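Look Up: The Small Pleasures of a Working Room

Ask people to describe the room they work in and they'll start at desk height. The chair, the screen, the plant that's doing well or badly, the mug. I've been asking this question for most of July, in shared offices and back rooms and one former button warehouse, and only a handful of people got as far as the ceiling.

Which is a shame, as the ceiling is where so much of the good stuff is! Pipes, lights, fans, brackets, the tops of windows. All of it was put there by somebody who had to stand on a ladder and make decisions, and a lot of those decisions are lovely once you start noticing them.

I caught the habit from Hajnalka Rácz, who fits out old commercial buildings for small firms and has a permanently stiff neck to show for it. We met at Selance, a studio building of 46 rooms, most of them rented by the month. She had agreed to walk me through it in an hour. We took closer to three, and we didn't finish the second floor.

"Start with the pipes," she told me at the first door. "Everything else in a room had to go where the pipes weren't."

Pipes that stay put

For years the standard move was to hide them. You dropped a ceiling, lost a good slice of height, and forgot the pipes existed until one of them dripped. When Selance was refurbished, the plan was to do just that on every floor. Hajnalka talked the owners out of it, first with a budget and then, when the budget didn't work, by taking down one panel so they could see how much air was sitting above it.

So the pipes stayed in view, and they got the same attention as the floors. Wrapped in insulation and finished in white, a pipe becomes a soft, thick line that carries your eye across a wall. Two together are even better. I've come to love a pair of pipes running side by side, a little apart, like a stave waiting for notes.

The trick is to keep the palette down. White pipe on white wall under white ceiling sounds as if it would be dull, and it's the opposite, because then you get all the shadows. By late afternoon there's a gray stripe under every run, and it creeps. Zsolt Hajdu, who draws maps on the second floor, tells the time by his.

Brackets deserve a word too. A plain gray one, small and square to the wall, does more for a room than most things sold as decor. Zsolt went through a phase of painting his. He has since scraped them all back, and he's much happier.

Black lines, pale glass

If the pipes are the soft part of a room like this, the windows are the hard part. Black frames have been fashionable long enough that I expected to be tired of them, but give them a white wall and pale glass and I fall for them all over again. The thick uprights do the work. They cut the light into tall pieces and give all that whiteness something to lean on.

Frosted glass gets sneered at, mostly by people who remember it from school bathrooms. Try working beside it for a week. There's no glare on the screen, nobody across the yard watching you eat lunch, and the color of the panes drifts between gray and teal depending on the weather. Baltasar Gaete, a bookbinder who moved in with 2 presses and 1,359 sheets of marbled paper (he had the inventory taped to the door), asked for the frosted side of the building on purpose. Strong sun fades his stock. He says the light is the same at nine as it is at four, and that he'd never go back to clear.

And then the sills! A white ledge at the bottom of a big window is the best shelf in any office, and it should have almost nothing on it. One small dark thing is plenty. Baltasar keeps a lump of beeswax on his. Hajnalka keeps a tape measure on hers, and gets annoyed if anyone puts it in a drawer.

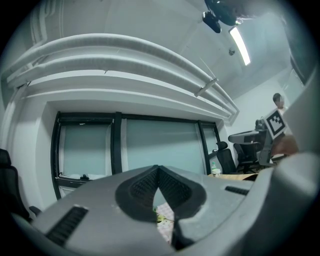 The case for the tube light

I know. Fluorescent tubes have a terrible reputation, and I've spent years switching them off in favor of lamps. But Hauwa Ojo, who lights small theaters and rents a corner room at the top of the stairs, sat me down and argued me most of the way around.

Her point is that people hate old tubes in bad places. A tired one buzzing straight over your head is misery. A bright one set toward the side of the room, throwing its light along a white ceiling, is a different animal altogether — you get a wide, even wash, and you can see what color your thread is. She pairs hers with a single warm lamp on the desk and turns the tube off at five, as a signal to herself to go home.

She's also a believer in leaving black fittings black. A dark fan or lamp housing against white looks deliberate. Painted to match, it looks as if it's hoping you won't notice, and it shows every bit of dust besides.

If you'd like to try it

You don't need a refurbishment. Lie on the floor of your own workroom for ten minutes, with a cushion, and look. Dust the tops of the pipes. Take down any hook that isn't holding something. If a pipe has been wrapped in three different materials over the years, have it redone in one, and ask for white.

Check with whoever manages the building before you touch insulation in an old place, and leave sprinklers and sensors strictly alone, paint included. Hajnalka made me promise to print that.

I did my own room last week. It has one pipe, a rather thin one, and it runs behind the bookcase for most of its length. I've moved the bookcase.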